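Section 6: Getting the floor ready and sealing the grout

Okay, you've unpacked the Benmont kit and read the bit about ventilation (please tell me you read the bit about ventilation). Now we get to the floor itself. I've sealed more than 200 square feet of my own tile with this stuff, plus my sister's kitchen in Gillthorpe, and the part I used to rush was the boring part at the start. So let's do the boring part properly!

Sealer goes on over whatever is down there, so any crumb or bit of grit you leave behind will be sitting under it until you strip the floor.
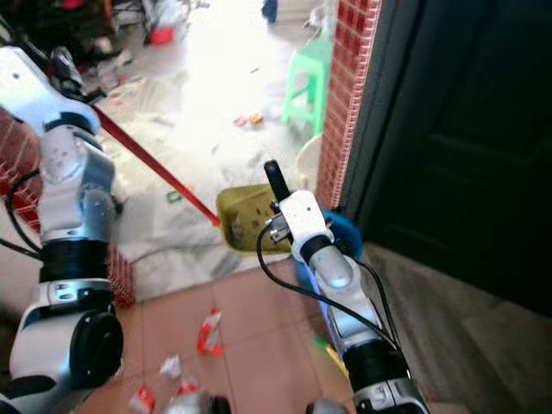
Oana Ghiță
Set-up guides and customer help, Benmont floor care

Before you open the bottle

1. Sweep the whole floor twice, once in each direction. Use a regular broom and a dustpan.
2. Run the broom along the baseboards and under the toe kicks. Grit loves it there.
3. Mop with plain warm water. No soap, no vinegar, no "just a splash" of anything.
4. Leave the floor overnight. I like to mop after dinner and seal the next morning.

Note: New grout needs at least 11 days before sealing. I know some bags promise less. Go with the longer wait.

Do a test spot

5. Pick a grout line nobody looks at, like the one behind the door.
6. Put on a thin line of sealer and set a timer for six minutes.
7. Wipe it with the white cloth from the kit and check the color. A little darker is normal. If it looks blotchy, the grout is still damp, so give it another day and try again.

Caution: Polished marble and limestone are a different animal. Don't use this bottle on them, not even for the test spot. Write to Ecaterina Jitaru on our help desk and she'll tell you which one you need.

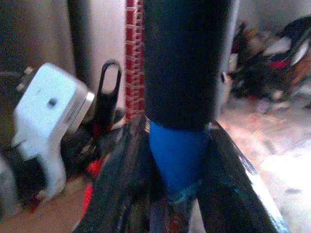

Black above, bright blue below: a close view.

Sealing

8. Start in the corner farthest from the door. Yes, I've sealed myself into a laundry room, and yes, I sat on the dryer until it was safe to walk out.
9. Work one small patch at a time — three or four tiles is plenty — and run the applicator along the lines going away from you first, then across.
10. Wipe the tile faces before the sealer dries. If it does dry, you'll get a cloudy film, and getting it off takes a nylon pad and a lot of patience.
11. Let the first coat sit for two hours, then repeat steps 8 to 10.

Note: One bottle covers 287 square feet in a single coat on standard 12-inch tile. Small mosaic tile has way more grout in it, so buy a second bottle before you start and keep the receipt.

Keep pets and socks off the floor until bedtime. Bare feet are okay after that, furniture can come back the next day, and rugs should stay rolled up for three days.

Rinse the applicator in warm water right away and stand it up to dry. For bathroom floors with a drain, go on to Section 7, and skip to Section 8 if you're doing a backsplash.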